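Gadgets > Young Readers > Is It Worth It?

We use cookies to remember your settings. OK / Manage

Last updated: March 7, 2020

Can you rent a robot with two arms?

Yes. A firm called Dorkard offers one named Judow. The advert says it does "any table job". Any? Be careful with that word.

A robot arm goes where its program sends it. Move the thing it wants to grab and it may miss, unless it can spot the change. The advert talks about 200 jobs, but it doesn't say how often each one goes wrong.

Then there's the price — 3,343 pounds a month. You could buy a lot of sticky tape and string for that.

So ask: Who sets it up? Who fixes it? Could a person do the job faster? Picking up something like a power strip is easy for you. For a robot, two grippers have to agree on where it is.

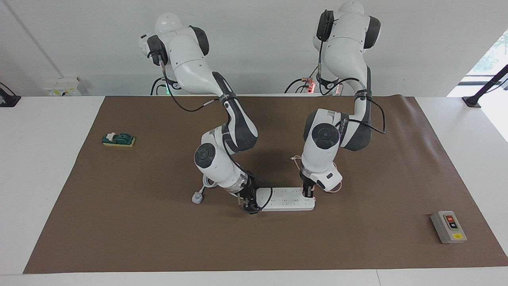 Pranab Barua: My daughter wants to know if the rent includes someone to teach it new jobs. I couldn't find that in the advert either.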